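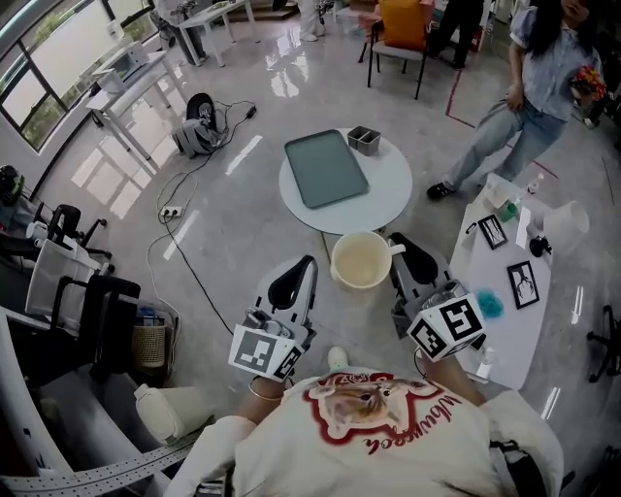

## Prazo de recurso: conta da notificação ou da consulta?

**odukoya_adv**
Processo contra a Jatetti, valor de 2.000 euros. Notificação eletrónica em 22 de abril de 2020, consultada 4 dias depois. Conto o prazo da consulta.

**irkum**
Discordo. Vale a presunção de notificação – a consulta tardia não desloca o início.

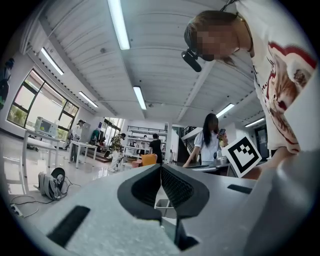

Além disso, confirme se o prazo estava suspenso nessa data.

**Yakubu Usman**
No caso Brostar, a secretaria contou da presunção. Recurso rejeitado em julho.

**odukoya_adv**
A suspensão mantinha-se. Vou invocá-la a título principal.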